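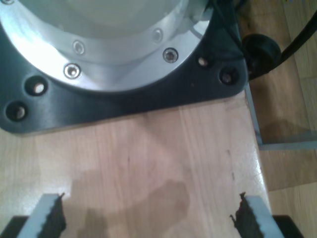

The arm itself was the easy line in the budget. One supplier, one quote, one number, and Niamh Dolan approved it in July without asking a question. Everything underneath and behind the arm took five revisions of the spreadsheet, and I am writing up the final version mainly so that I can find it again.

## The mount

Our arm bolts to a black square plate, rounded off at the corners, and the plate goes down on the wooden table. I had allowed nothing for this. In the first draft the word "mounting" appeared once, with a zero beside it.

Gatti quoted for the plate machined and finished, with a lead time of 14 working days. Pridila were cheaper, but wanted a minimum order of 20, and I could not think of a use for the other nineteen. We went with Gatti. If you are pricing one of these, ask for the following on the same quote:

- the plate, with the hole pattern drawn and dimensioned by you and not taken from the brochure
- bolts for plate to table, and separate screws for flange to plate
- spare screws of both kinds
- a hex key long enough to reach past the housing

The last item sounds petty. The socket screws on the flange sit close in under the body of the arm, and a standard short key gives you very little swing.

## The table

I had budgeted for a welded steel bench. Darragh Ó Néill argued that we already had a wooden table on a metal frame and should spend the money elsewhere. His case was that our payloads are small and our speeds low, and that a bench could be bought later if the numbers showed we needed one. I asked for a deflection test before agreeing. We put a dial gauge against the plate, ran the arm through its worst move and read off a figure inside our limit. The bench came out of the budget.

Two costs stayed in. One was levelling feet, as the parquet is not flat. The other was refinishing the top, which is marked. I have since moved that to next year. It makes no difference to the work, and Treasa Mac Carthaigh pointed out that we would only mark it again.

## Cables

The cable leaves through a gland at the corner of the plate and needs room to curve before it goes anywhere. I had drawn ours running straight back along the table edge. In practice you should keep that whole corner clear, and order the cable a size longer than the drawing says - the bend eats more than you expect. Rarnov sell fixed lengths only, so ours is longer than it needs to be and the excess is coiled under the table.

## Gripper and consumables

This is the line I would argue hardest for. The toothed black pads on the fingers are wearing parts. I put them down as such, with 14 pairs for the first year, and was told it looked padded (Ataahua McKinnon's joke, made twice). The estimate came from our own trial log. I would sooner carry stock than stop work for a part that costs less than lunch.

## Still open

Visivus have quoted for a guard on the floor side, and I have not signed it. Their drawing puts an upright where the cable curves out, so either the upright moves or the plate turns a quarter. Tadhg Keogh is redrawing it both ways. Turning the plate means new holes in the table, and I would like to see his version with the upright moved first.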